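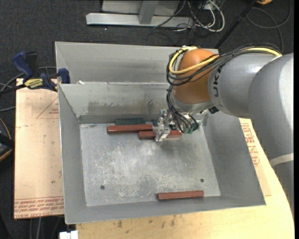
How to clean a gray metal bin with dark stains and plug two holes?

Posted by Hatwood

Good evening to all. I have a big open bin of gray sheet metal, with sloping walls, and I use it on a wooden table for keeping and sorting small blocks. At the moment there are three red-brown ones and some dark green in it. The bottom is full of pale scratches and it has also cloudy bright patches. On one of the long walls there is a wide brown-gray stain, and where this wall meets the bottom the metal is darker too. I tried dish soap and a sponge two times and I see no difference. The scratches do not disturb me so much, but I would like to remove the stain.

My second problem is that the bottom has 2 small round holes. Sand and dust from the blocks fall through them on the table. Is it better to close them or to leave them? I do not know if the metal is galvanized or only plain steel. A magnet sticks to it. I bought it used, in December, and there was no label.

Posted by Wunderlich

just sand it and paint it gray, looks like new

Posted by Zevlow

Please wait with the sanding. A magnet sticks to galvanized steel also, so this test does not help you. If the bin has a zinc layer, the sandpaper will take it away and after this the rust comes quickly. I made this mistake with a feed tray.

For the stain I would do like this. Take out all the blocks and brush the dust away. Mix baking soda with a little water until you have a thick paste, put it on the stain and leave it for half an hour. Then rub softly with a nylon brush, rinse, and dry immediately with a cloth, also in the folded rims, where water likes to stay. Do not use vinegar for a long time on zinc, it makes it dull. If some shadow stays after this, I would accept it.

When you want to smooth a rough place on plain steel, 400 grit paper is enough. Wear gloves near the rims.

Posted by Drultuvent

About the holes: mine has the same and I closed them with rubber plugs from the hardware store. Measure the hole before you go. My plugs were for 9 mm and they sit tight. If you wash the bin often, pull them out first and the water can run away by itself.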